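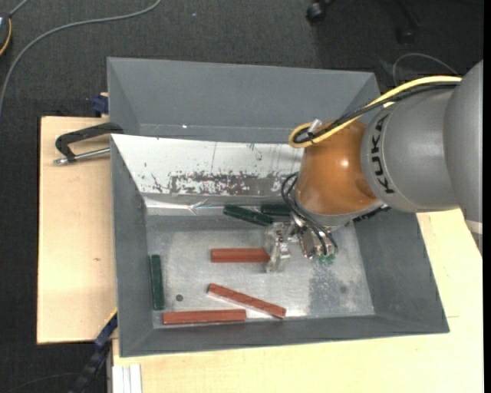

Gray bin, arm reaching in from the right.

Saturday, June 9, 2018
Marbling notes, the size problem, again

Started the morning with a fresh batch of size and a bad mood. The batch I made up last night went stringy on me, same as the one before it, and I stood there combing a skin off the top with newspaper strips wondering if I should have taken up knitting. Then I threw the lot down the sink (slowly, with the tap running, I have learned) and started over.

For anyone reading this who wasn't here for the January tests: the size is the thick water the paints float on. We make it from carrageenan powder, blend it up, let it sit overnight so the bubbles come out, and lay the colors on top the next day. When it's right it moves like thin cream. When it's wrong it either drags, and your combed lines go wobbly behind the comb, or it's so thin that everything keeps drifting after you've stopped touching it and your nice tight stone pattern turns into a weather map.

What I changed today: water only. Same powder (the Mudine, from the tub with the cracked lid), same blender, same amount of everything, but bottled distilled instead of tap. Abena has been telling me it's the water for weeks and I kept saying it couldn't be, our tap water was fine all last year. Well. The new size was smooth as anything. No strings, no lumps, and the first drop of yellow opened up into a big clean circle and stayed there. I may have yelled a little. Abena, if you're reading this, yes, you can write "told you so" in the margin, and I see you've left yourself a nice wide one.

I don't know what the city did to the water. Harder than it was, I guess? We could try a spoonful of borax in tap water next and see if that does the same job, it would be a lot cheaper than hauling jugs up the stairs. Somebody put borax on the shopping list.

I should say I cheated on the resting time. I only had a few hours, so I blended it with warm water and kept tapping the pan. There were still some little bubbles along the near side and you can see them as white dots on the first couple of sheets. Those are going in the wrapping pile.

Colors

Used the acrylics for the test and the gouaches after lunch. Notes in the order I did them.

Yellow ocher, Jurnitz. Floats beautifully, spreads a bit too much. I had it as the first color down and it pushed out to the edges right away, which left hardly any room for the rest. Next time a thicker mix or lay it third.

Indigo, Jurnitz. Sinks! Not all of it, but I could see a blue haze on the bottom of the tray within a minute or so. Two drops of ox gall fixed it. A third drop and it went pale and shoved everything else into veins, pretty, but it wasn't what I was after. I wrote the drops on the jar lid with the china marker, please don't wipe it.

Brick red, the Tsao. My favorite of the day. It sits between the others without bossing them around and it dries close to the color it is wet. We have one jar left and I don't think the shop on Fuller Street is getting any more. I'll email them Monday.

Black. Used the old ink in the end. The acrylic black makes grainy little islands however much I thin it, and I'm done fighting it.

White. Forgot to mix any. Used gall water on its own to open up spaces, and the bare paper coming through looked better than white paint would have.

Paper and alum

Alumed the paper Thursday night, sponged it on, stacked it damp under boards. A few sheets had dry stripes where I must have missed with the sponge and the color just slid off those when I rinsed them, you get a sort of ghost ribbon across the sheet. I know it's dull but PLEASE pencil a cross on the back before you sponge. I marbled one on the wrong side today and lost a really good nonpareil down the drain. Still sore about it.

The text weight cream takes color better than the white, no contest. The white has something in it, a buffer I suppose, that eats the alum. If it sits more than a week after aluming it turns brittle at the corners too. So alum what you'll use, and don't get ambitious.

Also I tried laying the sheet from the corner like Glenys does, in place of my usual belly-down-in-the-middle method. First try I trapped a bubble the size of a quarter. Second try the same. Then I slowed way down, let the corner touch and just sort of breathed the rest of it onto the tray, and I got a run of sheets with no bubbles at all. Going to stick with it. My hesitation lines are another matter: if you stop for even a second while the sheet is going down you get a faint stripe, and I stop every time I hear the phone.

The Todance job

This is the real reason for all the testing. Glenys Fairweather called from Todance about endpapers for their poetry book. They want 200 copies in the hardcover binding, marbled ends front and back, and they'd like them to look like they belong together without being the same. That's marbling for you anyway! I said yes before I'd thought about drying space. We can hang maybe one decent day's work on the lines and then it's sheets on the chair backs, sheets on the radiator, sheets on me.

She wants brick, indigo and a little ocher, which suits what's behaving right now. Pattern is either a small stone or a loose gel-git, she'll choose from samples. I did both today. I like the gel-git and I'm going to put it on top of the pile and say nothing.

There's a run of paperbacks too, 2,000 of them, but those get a printed version of whatever sheet she likes best, so all we need for that is one perfect sheet with no dust on it. One perfect sheet, ha. I looked through everything on the line this afternoon and I could find something to complain about on every one of them. Abena says that at printed size you'd never see a speck of dust and she's probably right, she was right about the water.

Price: I quoted her a flat $90 for the samples and the scans, and we'll talk about the rest once she's chosen. I'm bad at this part. If anyone has feelings about what a sheet should cost, write them below and sign your name.

Bits and pieces

The wide comb has lost a tooth at the left end. I've been starting my pulls in from the side so it doesn't show. I've got pins and balsa, will make a new one, maybe a finer one too while the glue's out.

Skimming: the newspaper we've been using has gone all shiny and doesn't pick up color. The free weekly is still good. Save it, don't light the stove with it.

Whoever cleaned the tray with dish soap, it took me three rinses and a ruined sheet to work out what was going on. One bit of soap and the paint runs for its life. Hot water and a rag, that's all it ever needs.

Rinse board works much better propped steeper. I put the brick under it. Leave the brick.

Straw broom whisks: cut new ones, they're in the coffee can, the thin ones are for the ox gall and the fat ones for color. They shed the first few times you tap them, so tap over the sink first.

To do
Borax, newspaper, more distilled if the borax doesn't work
Email about the Tsao red
Press today's sheets once they're dry, face to face with wax paper between
Pick samples for Glenys (small stone, gel-git, one wild card)
New comb

Left the size in the tray with a layer of paper laid flat over it to keep the skin off. It ought to be good for one more session if it doesn't get too warm in here overnight. If it smells like low tide tomorrow, toss it and don't wait for me.

Margin, in green pen: Told you so. Try the borax at half what the book says, I used the full amount once and it went to jelly. Also I vote for the gel-git. Abena Essien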